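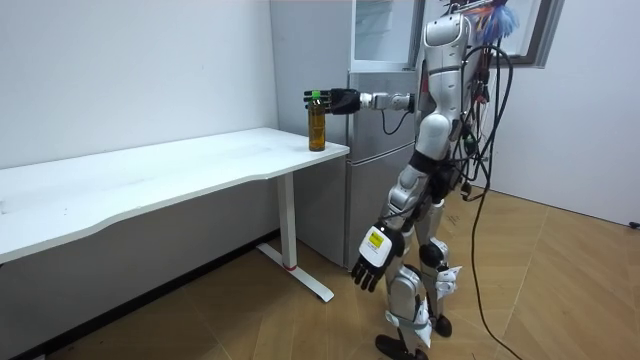

## 4. Drinks kept at the desk

### 4.1 What people kept and where

The diaries asked staff at the Hemdale and Trilter offices to write down every drink they had during working hours, where they got it and where it stood while they drank it. We received 247 diary days from 37 people. The last of these questions was added late, at the suggestion of Seema Sandhu, and we did not expect much from it. It gave the clearest differences in the study.

Drinks fell into two groups. Hot drinks were made in the kitchen, carried back and finished in one sitting, or left to go cold and poured away. Bottled drinks stayed out for much longer. A bottle bought on the way to work was often still in use in the afternoon, and several people wrote the same bottle into their diary four or five times in a day without being sure whether this was what we wanted. We had not given clear instructions on the point. Repeat entries for one bottle have been treated as a single drink with several drinking times.

Bottled tea was the most common drink in this second group. It was bought more often than fizzy drinks or juice at both offices, and at Hemdale it was also bought more often than bottled water, probably because the water cooler there is close to the main door. Most diary keepers put the bottle on the desktop itself, near a corner, where it was within reach but away from the keyboard and papers. Figure 1 includes a bottle of amber-coloured tea with a green cap, standing on the corner of a white desk. People with less desk space used the window sill or the floor, and one person used a drawer.

Place mattered for how quickly the drink went down. Bottles kept on the desktop were finished on the day they were opened in nearly every case. Those kept in bags or drawers were often taken home part full. We cannot say which way round this works. Someone who means to drink a bottle soon has good reason to leave it out.

### 4.2 Sweetened and unsweetened tea

The diary form had one line for "tea (bottle or can)" and no box for sugar. This was a mistake in the form. We went back to the diary keepers in March and asked them to name the product where they could, and Remo Martinelli then checked the labels in the shops they had mentioned. Where the product was sold in both sweetened and unsweetened kinds and the person could not remember which they had bought, the entry was left out of the sugar estimates but kept in the counts of drinks.

Several people described bottled tea as the healthy choice and did not count it when asked how many sugary drinks they had in a week. One Trilter diary keeper wrote that she had "given up pop" the year before and listed a sweetened lemon tea on the same page. Answers of this kind were more common in the follow-up talks than in the diaries. Any survey that asks only about "soft drinks" or "sugary drinks" is likely to miss a share of what is drunk at work.

Colour was no help to people in judging sweetness. Staff who said they could tell a sweet tea by looking at it were thinking of particular brands, and their rules did not agree with one another.

### 4.3 Bottle size

Sizes were recorded as printed on the label. Bottles under 400 ml were nearly always drunk with food, at the midday break, and away from the desk. Larger bottles were the ones that stayed on the desk through the day. Diary keepers gave price as the main reason for buying the larger size, and the wish to avoid going out again as the second.

Only 3 people regularly poured bottled tea into a cup or glass. The rest drank from the bottle, and this made it hard for them to say how much they had drunk by any given hour. We had asked for amounts at midday and at the end of the day. The midday figures are poor, with many blanks and a good number of entries reading "half", and they are not used in the tables that follow.

Tanko Nwankwo read a sample of the diaries a second time, without sight of the first coding. The two sets of codes differed mainly over milk-based drinks, which are dealt with in Section 5.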